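Folding a sweater on the bed without the shoulders going wrong

Andri Tanner
My sweaters go in a drawer that is only 7 inches deep, and I fold them on the bed as we have no table near the closet. They look fine until I pick them up, then one shoulder sticks out and the bottom hem hangs lower on one side. Is it the bed, or am I folding in the wrong order? I don't want to hang them – the last one I hung got bumps at the shoulders.

2 comments

Severin Steiner
A bed works if the cover is pulled tight. Put the sweater front down with the neck toward the pillows and smooth it from the collar to the hem. Bring one side in a little, then lay that sleeve down over the body. Do the same with the other side. Then fold the hem up to the middle, and once more to the neck. If it has stripes, use them – when the side edges line up stripe to stripe, the hem will be straight too. Long pillows can stay at the head of the bed, you don't need that space.

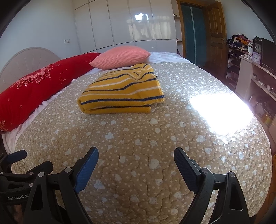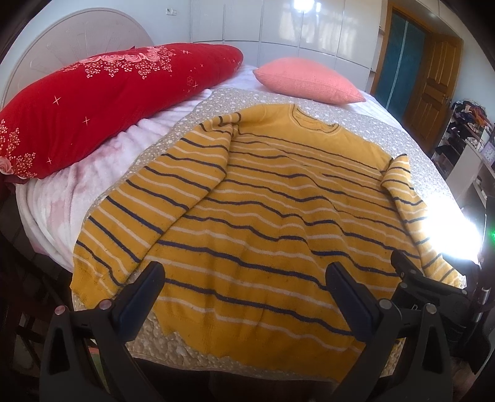 Yellow stripes on the bed: a folded bundle in the first, a sweater with one sleeve across in the second.

For a shallow drawer, stop at a size a bit narrower than the drawer and stand them on edge. I keep 18 in mine that way, including the thick ones I wear in December.

Alois Holzer
I just roll them.

Reto Eberhard
Rolling is ok for thin ones. With thick knits the roll opens up again in the drawer. I'd go with what Severin wrote, but brush off the lint first, it's easier while the sweater is flat.

246 shares
Last updated 8 July 2019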